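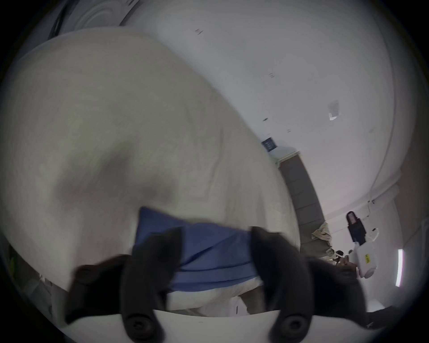

Blue cloth, black gripper, big white duvet. The laundry question in one go.

Right, thread time. People keep asking me whether machines can do the housework yet and I keep giving rubbish answers in the replies, so I'm going to try and do it properly. Get a brew. (1/12)

Short version: some of it, slowly, if you tidy up first. Which is a bit annoying given that tidying up is the bit I wanted rid of!

Long version starts with cloth. Look at the blue one up there, pinched between two fingers with creases going every which way. You and I would pick that up while on the phone. For a machine it's a horrible object. It has no fixed shape, the corners hide, and every time you touch it it turns into a different thing.

A mug is a mug from any side. A tea towel is a new tea towel every time you drop it.

And then bedding. Oh, bedding. I've changed a king size duvet cover on my own more times than I'd like and I still end up inside it. A duvet that size is just a great white hill if your only tool is two fingers a few inches long. Where do you even grab?

I timed myself folding a basket of flannels and small towels last week, for science. 6 seconds a flannel when I was trying, more like a lazy afternoon when I wasn't. Then I watched a demo video from a little outfit called Dravance where their arm took 90 seconds over one. Lovely neat fold, mind you. Neater than mine.

Before anyone says "but it can run all night": yes! Fair! I'd happily let it plod through the towels while I'm asleep. But someone has to put the towels where it can reach them, and fish out the sock that got stuck inside one, and I have a feeling I know who that'd be.

Shops and workshops are a bit further on, I think. My cousin does shifts at the linen hire place in Clillholm and they've got a machine that irons and folds flat sheets beautifully. Two people feed it, though. They find the corners, clip them on, and off it goes. The finding corners bit is still hands.

Same at the Misarbridge stockroom where I used to work. 1,147 different lines on the shelves when I left. Boxes, fine, a machine will shift boxes all day long. Scarves? Anything on a hanger? Anything in one of those slippery bags? Back to us with the sore feet.

Someone asked yesterday about cars, as in "they built my old Saab with robots, so why can't one make my bed". I love this question. A car door turns up in the same spot, the same shape, every time. My bed has a cat in it and a pillow down the back.

What HAS changed is the learning side. Fewer people trying to write down rules for folding (good luck with that), more people just showing it done, over and over, with grippers like that one, on proper creased cloth and big daft duvets. That feels right to me. It's how my nan taught me hospital corners, and I was dreadful at those for years.

So my scorecard, for what it's worth. Hoovering a clear floor: yes. Mowing: yes. Folding one towel on a table: yes, bring a book. Emptying the dishwasher: getting there, hide the good glasses. Duvet cover: no. Fitted sheet: absolutely not, and I can't do those either.

Replies are open if you've had a go with anything at home that does laundry, especially if it cost you money. I want to hear about the fitted sheets. (12/12)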